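The Patience of a Hand Therapist

23 May 2026

The hand clinic in Seixas opens at seven, and the therapist who runs it is usually there before the lights in the corridor are on. She asked me not to print her name. "My patients know who I am," she said, "and the others can call the front desk."

She came to hand therapy by a long road. After school in Ranumby she trained as an occupational therapist and spent her first years on a stroke ward. She liked the work, but she says she was always looking at the fingers. "A person could walk again to the bathroom, everyone was happy, and then he could not close the button of his shirt. I went home and I thought about the button."

She took a second training in splinting and tendon care, and then joined the Arura surgical group, where she now treats people after fractures, tendon repairs and joint replacements of the thumb. Last year the clinic had 3306 visits. Of the new patients, 469 came after a broken wrist, most of them in the months after November, when the sidewalks are icy.

I asked what people understand wrong about a broken wrist. She answered quickly.

"They think the cast is the treatment and when the cast is off, it is finished. Then they see the arm, it is thin and stiff, and they are afraid. I tell them in the first visit, the stiffness is normal. We have work to do, you and I."

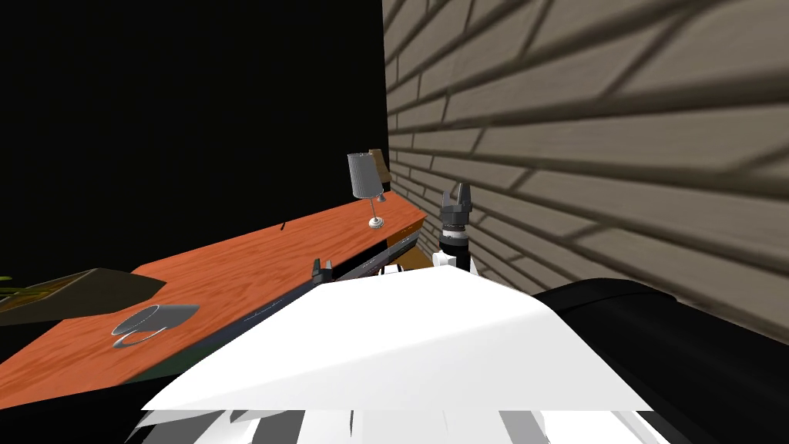
Vol. 20, page 252

The work is often small and not very interesting to look at. A patient bends one joint while the other is held still. He squeezes putty, turns a key, lifts a cup with a little water in it. She gives no more than four exercises to do at home, and she writes them by hand on a card. She used to print a sheet of two pages, but patients came back and had not read it.

With tendon repairs she is more strict. The stitched tendon is weak in the first weeks, and too much force can break it, but a hand that does not move at all will form scar tissue. She makes the splint herself on the first visit and corrects it when the swelling goes down. "I am a friendly person," she said, "but about the splint I am not friendly. You do not take it off to drive. You do not take it off for a wedding."

She speaks with the surgeons every morning for a few minutes, standing. When I asked if they always agree, she laughed and said that they agree by lunch. She would like to see patients sooner after surgery, and this spring the group began to send some of them to her within the first week.

For the next year she plans a weekly afternoon at the small clinic in Erkatmont, so that older patients there do not need to ask a neighbor for a ride. The room is already painted. She is still waiting for the table and two chairs of the right height - "the height is important, the elbow must rest" - and for someone to repair the sink.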